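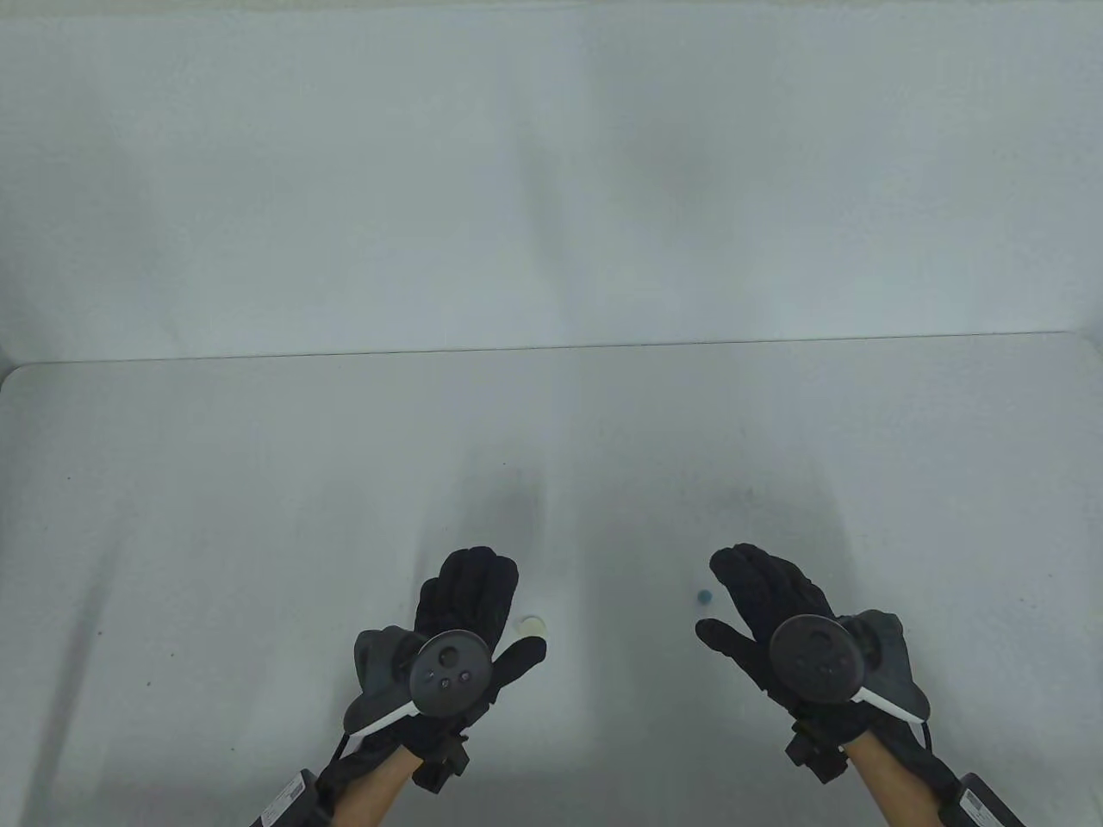

Fig. 4. Padded gloves, palms down over the table.

Section 4: Choosing and fitting work gloves

The Pludero starter kit comes with one pair of gloves and a leaflet full of promises. Read the leaflet if you like. The steps below are what we go by in the shop, and they assume the size printed on the cuff is wrong until you've checked it.

4.1 Measuring

1. Lay your hand flat, palm down, fingers slightly apart.
2. Wrap a soft tape around the widest part of the palm, leaving out the thumb.
3. Measure the other hand too. Go by the larger one.
4. Compare with the chart on the inside of the box lid.

Note: The Alva chart and the Clorov chart do not agree with each other. A medium in one is close to a large in the other. Use the chart that came with your gloves and ignore the "universal" one on the website.

4.2 Checking the fit

1. Put on both gloves and close the cuffs.
2. Spread your fingers, then make a fist. Padding should not bunch across the knuckles.
3. Press your palms on a flat surface. If the fingertips fold over, go down a size.
4. Pick up a coin. With heavy padding you may need a few tries – that is normal, whatever the box says about "bare-hand feel."
5. Keep them on for 16 minutes of light work before you decide.

Caution: Padding is not cut protection. It is not heat protection either. The word "pro" on a label means nothing at all.

Caution: Do not wear gloves near a drill press, lathe, or any other spinning part.

4.3 Break-in

The leaflet says the gloves "mold to your hand" overnight. Murali Achari wore three pairs through most of May and saw no such thing. Expect some stiffness at the thumb seam, and return the pair if it still rubs after a week. You have 36 days and will need the receipt.

4.4 Cleaning

1. Close the cuffs so the hook strips don't snag.
2. Hand wash in cool water with mild soap.
3. Press the water out. Do not wring.
4. Hang by the cuff, away from heaters.

Note: Brurnel sells a glove spray said to last 400 uses. Bhavana Devadiga tried it and went back to dish soap. Replacement cuffs are listed in Section 17.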